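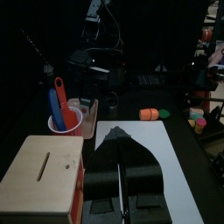
I bought the Soltach folding desk in November, at the point in the year when the kitchen table had won every argument we'd had about leaving crumbs on it. It cost £200, took 18 screws and asked for one Allen key, which was in the box, so already it was ahead of the bookcase.

The leaflet promises assembly in minutes. I suppose it's true that it can be measured in minutes. Leonie Wallner came round to hold the other end and left with a bruised thumb and a firm view on Soltach's drawings, where the left leg and the right leg are told apart by a small arrow pointing at neither.

Once up, it's a good desk. The top is deep enough for a laptop, a lamp and the letters I'm not opening. It doesn't wobble when I type, only when I lean on it to think, so I've given up thinking. Folded, it goes behind the sofa, or it would if I ever folded it. I've done that 2 times, once for guests and once to see if I still could.

The cable tray is the weak spot. It holds one plug and one cable, provided they get along. Anything fatter drops out the back and has to be fished for with a ruler.

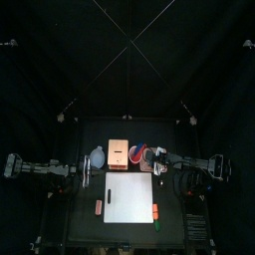
## Compared with the Lanz

Luuk Boersma has the Lanz, dearer and a good deal heavier, and he swears by it. Mostly he swears at it, when he has to move it to hoover. Its drawer is lovely. Mine has no drawer, and my pens live in a mug.

I'd buy the Soltach again, though I'd put the legs on before tea and pay someone else to hold the other end.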